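Evina hand-held grippers: a buyer's review after one long season

I put off writing this until we had used the grippers enough to be fair to them, and I'm glad I waited, as my opinion has changed at least twice. We bought two sets from Curthorpe last spring for recording household chores, mostly laundry and bed making, and we paid $1109 a set. The other quote on my desk was for a small tabletop arm from Utis at $3429, and it came with no grippers at all, which tells you how quickly that conversation ended!

What you get for the money is a pair of hand-held units with a trigger, two lenses on the front and yellow fingers on a slotted black frame. You squeeze, the fingers close, and the motion gets recorded for the robot to learn from later.
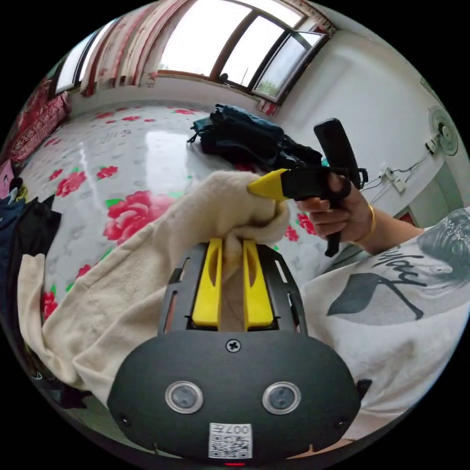 Towels were my big worry when I was drawing up the budget. Thick fleece is slippery to plan for, and I had set aside $300 for softer replacement fingers that we never ended up ordering. Thin pillowcases are fussier, and Farzana Navaratnam, who has done more hours with these than anyone here, would like a lighter trigger. I'd agree with her by mid-afternoon - my hand is good and tired by then.

Do put some money by for the dull stuff. I'd allow $200 a set for spare fingers, memory cards, a charger for each unit and a decent padded case (ours came in a cardboard box, and not a very nice one). 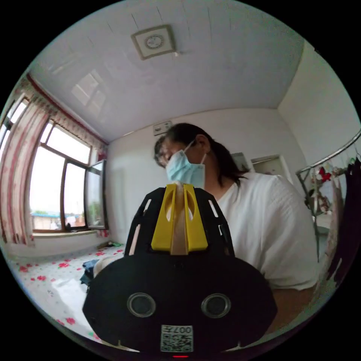
Working in real bedrooms saved us the most, to be truthful. Severyn Kravchuk had priced a mock bedroom through Mykhailiuk, bed and all, and we dropped the whole line from the plan once we saw how little room a person with two grippers needs.

My grumbles are small ones. The manual is thin, and the units are bulky enough at the front that you learn to come at a low shelf from the side. Shipping took until the end of the month as well. I'd still buy them again, and I've put a third set into next year's budget with a spare trigger for Farzana.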